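Corkwood Two-Part Sorting Bin, grey metal — used, with red and green blocks
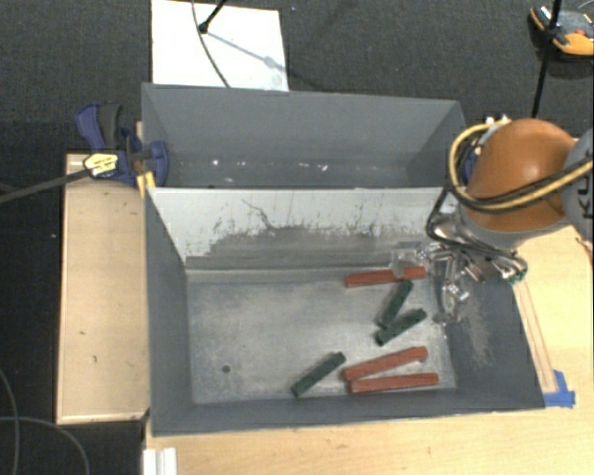 Storage & Sorting > Bins and Trays > Second-hand

Big grey metal bin with a divider across it. Two compartments, the front one larger. Comes with the six blocks, three red and three green. Reds are the longer ones.

Sold as one lot. Please don't ask us to split it, we end up with odd blocks in a drawer for years.

Condition

Used, and it looks used. Read this bit before ordering.

Divider — the light coating has come away low down, jagged edge to it, darker underneath. Also a thin squiggly scratch on the left-centre part, plus short streaks and flecks along the rest. Top part of the divider is still pale.

Floor of the front part — worn, rubbed bright in places, a few smudges. One small dark round spot towards the lower left. Have not tried to shift it.

Inside right wall, front part — pale scuffed patch.

Rear part — small white marks low down. Back wall smooth.

We don't repaint second-hand stock. If you want a tidy one look at the new Corkwood bins, same category, next page. They cost a good deal more.

What people use them for

Sorting, mostly. Small stuff in the back, longer stuff in the front. One customer keeps dowel offcuts in hers, another has his by the back door for gardening bits. The blocks are handy for sorting games — long from short, red from green, that sort of thing — or just tip them out and use the bin on its own.

Not for food. Not for liquids either, we haven't tested the seams and are not going to.

Price and what you get

Bin with blocks: £55
Qty available: 2 (second one is similar wear, no blocks, ask for price)
Lid: none. Never had one as far as we know
Instructions: none, it's a bin

Weight and outside measurements to follow, Endang has the tape measure and is at the Kornport unit untill this afternoon. If you need a size before then, ring and leave a message.

Looking after it

Dry cloth or a soft brush. Warm water and a drop of washing-up liquid is fine if you dry it straight after. No wire wool on the divider please, it will only take more of the coating with it. Stick a bit of felt under it if it's going on a good table.

Delivery and collection

Collection from Kornport is free. Ring first, the side door is kept locked and the bell is hit and miss. Bring somebody to help carry.

Courier within the UK £4 on top of the price, one flat rate. Goes out boxed, blocks wrapped seperately so they don't rattle about and add to the scratches. Orders in before noon go same day if Rohani is on packing, otherwise next working day.

Returns

14 days, unused by you, you pay the postage back. Marks listed above aren't grounds for a refund. Anything we've missed — send us a photo and we'll sort something out.

Also in this section

Trorneo stacking trays, set of 4
Lumenta clip-on labels, box of 500 — they do fit a bin edge but not tightly
Corkwood bin, new, single compartment
Mixed blocks by the bag, colours as they come

Questions to Rohani Sumampouw (orders, packing) or Endang Ngui (stock, sizes). Phone is quicker than email in October, we're stocktaking and the inbox gets left.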